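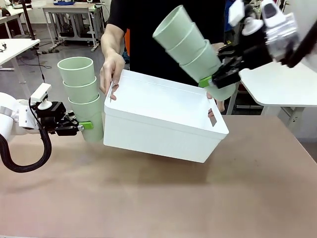

*Two stacks of mint-green cups.*

The count in Ramov closed at 11 at night. Radek Hrubý had 1597 votes and Osvaldo Queiroz had two fewer.

"Ask for a recount," his brother said.

Osvaldo looked at the sheet on the wall. The Valderrama road boxes had come in last, and he had expected 200 more from them.

"I know who stayed home," he said. He put on his coat and crossed the hall to where Hrubý was sitting — alone, shoes off — and asked him when he planned to fix the bridge.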